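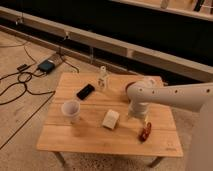 *The plank-top table, with the seams running lengthwise and the carpet underneath*

# Pine plank table: seams full of crumbs, top gone dull. Oil, wax or varnish?

**Yasmine Badawi** · June 12, 2020 · 1241 views

Hello everyone, and thank you in advance for reading, because I know I go on a bit!

I have a table I'm very fond of and I would like to treat it better than I have so far. It's a light wood top, pine as far as I know, made of several long boards set side by side, on slim metal legs. I bought it secondhand from a place called Nindau that was clearing out its showroom, and the only paperwork that came with it was a delivery slip. There is a little stamp near one corner of the top but it's so faint I can't read it, so that's no help with finding out what the finish was.

The table gets used for everything. At any given moment there's a phone on it, and a plastic cup, and a bottle, and something or other that was supposed to be put away. I love that about it. But the surface has gone a bit worn and matte, and I don't think there's much protecting it anymore. A drop of water used to sit on top and now it sinks in and leaves a darker spot for an hour or so. I've started following people around with coasters, which isn't how I want to live.

My second worry is the seams. The boards meet in long lines and the crumbs go straight in. I vacuumed them with the narrow nozzle last weekend and was a little ashamed of what came up. My brother-in-law thinks I should fill them with wood filler and sand the whole thing flat. I like the lines, though, and I'm nervous of making a mess I can't undo.

So: do I oil it, wax it or varnish it? Should I fill the seams or leave them alone? And can I do any of this in the room where it stands? The floor is beige speckled carpet, wall to wall, and the table is awkward to get through the door. I've got a tin of Juhl hard wax that a neighbor gave me, if that's any use to anyone's answer.

Warmly,
Yasmine

---

**slowgrain** · 14 people found this helpful

Hi Yasmine, what a nice table to be worrying over. I've done three or four tops like this for family and they're very forgiving, so please don't be nervous.

Leave the seams alone! Pine boards swell and shrink across their width as the seasons change, and hard filler doesn't move along with them. It looks lovely for a few months, then the heating comes on and it cracks and lifts out in little crusty strips, and you're left picking at it over breakfast. (I did this to my mother's table. She still brings it up.) For crumbs, a soft old toothbrush run along the line and then the vacuum nozzle does very well. Please don't use a knife or a metal skewer. Pine is soft, and you'll leave a scratch beside every seam.

As for the finish, I'd go with hardwax oil for a table that gets this kind of daily life. Varnish gives you more protection on day one, but when it wears through in one place it's a real chore to repair, and on a top with seams it tends to pool in the lines. Hardwax oil can be touched up in just the patch that needs it. The water drop you describe is a good sign that whatever was on there has mostly worn away.

What I would do, in this order:

1. Wipe the top with a barely damp cloth and a tiny bit of dish soap, then let it dry overnight.
2. Sand lightly by hand with 150 grit, along the boards and never across them, and then again with 220.
3. Vacuum, brush out the seams, vacuum again. Go over it with a dry cloth.
4. Put on a very thin coat with a lint-free cloth. Thin! If it looks wet and rich and gorgeous you've used too much.
5. Wipe off whatever hasn't soaked in, and run a dry cloth over a butter knife handle down each seam so nothing sits in there going sticky.
6. Let it dry as long as the tin says, then do a second thin coat.

Lay your oily cloths out flat outdoors until they've dried stiff before you throw them away, or soak them in water. Rags with drying oil on them can heat up and catch fire when they're bunched in a bin. I mention it every time and I always will.

It will darken the wood a shade or so and warm it up. If you want it to stay pale, look for one sold for light woods and try it on the underside first.

---

**Inance373**

just use the wax you have, its free. i wax mine twice a year and its fine

---

**Orken Row Workshop**

I agree with nearly everything slowgrain wrote, so I'll stick to the carpet, which is where I've come to grief myself.

You can certainly do it in the room. Lay a plastic sheet down first and then an old cotton bedsheet on top of that. The plastic stops drips, and the cotton stops the plastic from being a skating rink. Tape the plastic around each leg, because the metal legs are exactly where a run of oil will travel down and find the floor. Open the windows, and choose a day when you can keep them open.

If you can unscrew the legs, even better. Many tops on metal legs are held by a handful of screws underneath, and a bare top might go through the door on its side. Have a look before you commit. While you're down there, check whether the screws sit in slotted holes. If they do, snug is tight enough, so the wood can still shift a bit.

About the tin of wax: plain wax by itself won't hold up well to wet cups. I'd read the label and see whether it's meant as a finish or as a polish to go over one. And try not to wax first and oil later, because oil won't soak in properly through wax and you'll be back to sanding.

---

**Yasmine Badawi**

Oh, you're all so kind! The seams are staying, and I've told my brother-in-law so. I looked underneath and the legs are on with ordinary screws, so the top may go out to the porch after all. I'm planning on the first dry weekend in July. The Juhl tin says "for use over oiled or sealed wood," so it will have to wait its turn. Slowgrain, would you leave it a full week before putting cups back on it, or is that me being fussy?

**slowgrain**

A week is just right, and longer if the weather is damp. Keep cloths and placemats off it until then too, so the air can get at it.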